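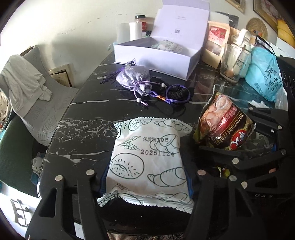 Packaged bread between the jaws of a hand-held gripper, with a second gripper to the right.

The Grip That Wasn't There

By Kirsty Quinlan

The first sign of trouble at Ganbridge was a robot that closed its fingers on air. It reached for a bag of cereal, stopped with the fingers still apart, lifted its arm and carried nothing across the table. Then it opened its hand over the box and went back to start.

Dale Pelletier, who runs the test floor, put it down to a bad motor and had the hand swapped. The new hand did the same thing. So did the one after that.

The robot had learned the job from people. Operators at Ganbridge hold a gripper in each hand and use them to pick up, move and put away household goods while a camera records. A small sensor in each gripper logs how far apart the fingers are. The recordings, paired with those numbers, train the software that runs the robot, which Ganbridge calls Ultari.

Beverley Prendergast looks after the recordings. She spent two days in June matching video against the finger logs, one clip at a time, and found the sensor and the camera telling different stories. In the video the fingers were open by the width of a thumb. In the log they were shut.

The cause was a set screw in the left-hand grippers. It held a small magnet to the finger shaft, and the sensor read the magnet. With enough opening and closing the screw backed out and the magnet slid a few degrees. The fingers moved as smoothly as ever, and the operators felt nothing wrong.

"You'd have to take the cover off to see it," Pelletier says. "We took covers off when something broke. Nothing had broken."

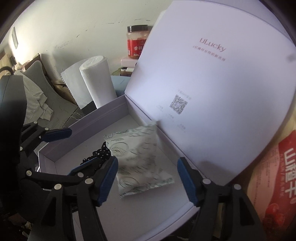 The error did the most harm with soft goods. A rigid jar stops the fingers at the same width every time, so a wrong number stands out when you compare a few dozen clips. A wrinkled packet lying in an open tray, with the pads still wide apart on either side of it, gives no such check. The fingers may close a little or a lot before they have hold of it, and either number looks reasonable in the log.

Of the 3,160 recordings made that season, 2,502 came through the review clean. The loose magnet accounted for 478 of the rest. The others had ordinary faults – dropped video, a dead battery, an operator who forgot to press start.

Prendergast wanted the 478 deleted. Clem Whitcombe, who builds the training sets, thought the finger width could be recovered from the video, and the two of them argued over it for a week. They settled on keeping the clips out of training and storing them for later.

There was a safety side as well. A robot that thinks its hand is closed when it is open may drop what it's carrying, or squeeze harder than it should on the next try. Ultari worked behind a barrier and no one was hurt, but the plan had been to take the barrier down by the end of the summer. It stayed up.

Each gripper now gets a check after 40 recordings. The operator closes the fingers on a steel gauge block, reads the number on the screen and writes it on a card. The set screw has been replaced by a pin.

Pelletier still has the first robot hand on a shelf in his office. He had it tested in the fall and the motor was fine.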